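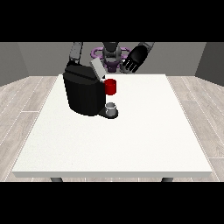 Holtlow List Digest, Vol 52, Issue 14

Message: 2
Date: 5th October
From: Dennis Owino
Subject: Re: Runner beans gone stringy, and saving seed

Hello Rweyemamu, and hello everyone else,

I was so pleased to see your message, and I'm sorry it has taken me a while to answer. We've had my sister staying, and she is a great one for outings, so the computer has hardly been switched on.

You wrote:

> Dear all, I went away in May thinking I had put in far too few
> runner beans and now I can't get to the end of them. The ones at
> the top of the poles are as long as my forearm and like chewing
> garden twine. Is it worth leaving them on for seed, or have I
> missed the boat with the weather turning? I also have a short row
> of the Binano climbing French beans at the other end of the plot,
> and I'd like to keep both going if I can. My mother always dried
> hers in the airing cupboard but I don't have one.
> Thanks in advance, and apologies if this has come up before.
> Rweyemamu

It has come up before, but years ago, and I don't think the old messages ever made it across when the list moved, so please don't apologise!

You haven't missed the boat at all. Leave the big ones where they are for as long as the frost holds off. What you want is for the pods to go papery and pale brown, and for the beans to rattle when you give them a shake. If a hard frost is forecast before they get that far, pull up the whole plant, roots and all, and hang it upside down in a shed or a porch or wherever you can put up with the mess. They will carry on ripening quite happily like that. I have done it with plants that looked fit for nothing but the compost heap, and had a very decent row from them the next summer.

As for the airing cupboard, I wouldn't fret. I've never had one either. Shell them and lay them out on newspaper in a spare room, one layer deep, and turn them over whenever you happen to be passing. When a bean won't take the mark of your thumbnail, it's ready. Then into a paper envelope with the name and year on it — do write the name, however sure you are that you'll remember. I have a jam jar upstairs that says "the good ones" and I haven't the faintest idea.

Your Binano beans should come true, or near enough, as French beans mostly see to their own pollinating. Runners are another matter. The bees go wherever they please, and if your neighbour grows a different sort you may get a bit of a mixture. I rather like that myself. Mine began as Jallov, which was a red-flowered bean when I got it, and this year there were 2 plants with white flowers in among them, very pretty, and the pods tasted just the same.

The stringy ones needn't be wasted, by the way. Pod them while the beans inside are still pink and soft, boil them hard for a good long while (they mustn't be eaten raw or half done) and put them in a stew with plenty of onion. My sister had seconds.

If anybody would like some Jallov seed, drop me a line off list with your address and I'll post some once they've dried. And does anyone still have the old leek rust notes? I've lent mine out and can't think who to.

All the best to everyone,
Dennis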